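Quick one because I have to be out the door by 6 and the kettle's already on.

So. The padlock drawer. I've been putting this off since we moved to Drarnemwood and every single time I open that drawer to get a pen I see the pile and shut it again. Locks with no keys. Keys with no locks. One combination lock that I'm pretty sure is from high school, which, no. Not mine to solve anymore.

Neelam Nishad (my neighbor, the one with the good ladder) asked if I had a spare lock for her bike shed and I said sure, tons! And then stood there for 20 minutes trying keys like a burglar with no talent. Found her one in the end. Gave her both keys, taped together, feeling very smug. Went home. Looked at the drawer. Fine. FINE. October is the month.

Rules I made up on the spot:

- if it opens, it stays
- if it doesn't open, it gets one squirt of graphite and one more try
- then scrap metal bucket, no speeches

The little black ones were what got me going. I have a soft spot for them, small enough for a suitcase or a toolbox and they don't look like a bank vault. One open, one shut, on the bare wood. And yes there's candy. And the tape measure, for the next job.

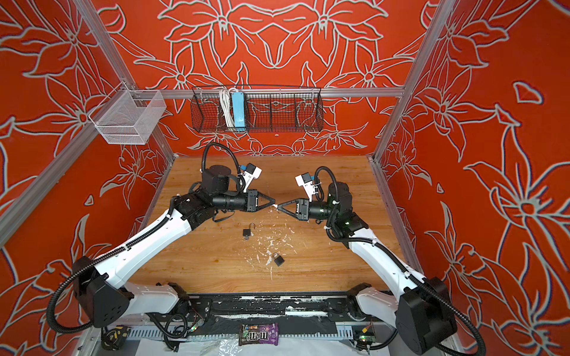

## What went where

Keepers first. The small black ones go in the tin. It's a Semwal tea tin, the tall kind, and the lid sticks a bit but that's ok, I don't need them daily. I leave them hanging open in there with the key still in. I know some people think that's asking for trouble but a lock shut in a tin with its key at the bottom of a different drawer is how I got here in the first place.

Second lot, the big brass ones. Two work. They went on the side gate and the coal bunker (no coal in it, just pots and a broken rake). The third one took the graphite and did nothing, bucket.

Keys. Ugh. A whole sandwich bag of them. I put a dab of nail polish on every key that matched something and the same color on the lock. Coral for the gate, navy for the bunker, green for luggage. Took no time at all and it looks kind of cute? The rest of the bag I could not match to anything on this earth. I kept them for a week in case someone in the house shouted about a missing key. No shouting. Gone now.

I did keep one, a long skinny thing with Jedow stamped on it. No clue. It looks important. I'm weak.

## The table

Everyone who has seen this table has an opinion on the white spatter. I like it. My sister wants it sanded back to nothing and oiled and I can see how that would be lovely, the grain is really warm, all honey, but then I'd be scared of it. I'd be putting down mats. I want a table I can drop a lock on.

I did price up getting it refinished once, from a place over in Ulidora that does old desks and doors. They said 300 and I said thank you very much and went and bought wax insted. Still haven't used the wax.

Same with the big lily print. Orange-red, huge flowers, so much of it. People either grin or go quiet. I'm a grinner. Gray winter mornings you need something shouting at you a little. 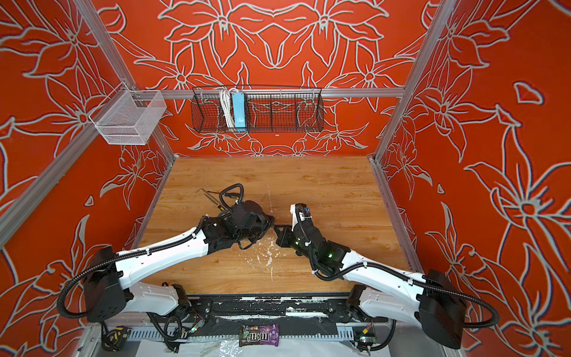 Baskets are my real weakness and the only reason any of this stays tidy past lunch. I used to be a box person, lidded boxes, labels, the lot, and I never once opened them because opening a lid is apparently too much work for me. Wire you can see through. So the power strip lives upright in the long black one on the back crossbar, with the white cables coiled in next to it, and ok, they're flopping over the side a bit, but they're off the table and I can get at them without crawling. The small white one in the corner is empty and I am trying so hard to leave it that way for now. It'll be the tin's home if I can get the hook to hold that kind of weight. Or it'll be receipts by Christmas, let's be real.

Things I'd do the same again:

1. Tip the whole drawer out. Not a handful at a time, all of it.
2. Test locks sitting down. Good light, mug of something.
3. Polish dots. Seriously the polish dots.
4. Give one away early on, it gets you moving.

Things I wouldn't: graphite near a cream sweater. It does not brush off. It spreads. I rubbed it with a damp cloth like a fool and now I have a gray cuff and a gray cloth.

Also don't start on the pen drawer the same evening. I did, thinking I was on a roll, and ended up with every pen I own out on the kitchen counter at bedtime and had to make lunches around them. Half of them dry. I scribbled on the back of an envelope till my wrist hurt and then just shoved the lot back in, so that's another day.

Someone asked in the comments last time (hi!) how many steps I do on a tidying day and whether it counts as exercise. I wore the pedometer for this one. 2,000, and most of that was going back and forth to the gate with the wrong key. So no.

Next up is the tape measure job, meaning shelves for the hall closet, if I can get a straight answer out of that wall. It leans. I've measured the top and the bottom and they don't agree, and I haven't bought any wood yet for that reason. If anyone has put shelves in a closet that's wider at the floor than the ceiling please tell me what you did, and did you cut each one seperately or just fudge it with trim.

Ok kettle's gone cold again. Shoes on, bye!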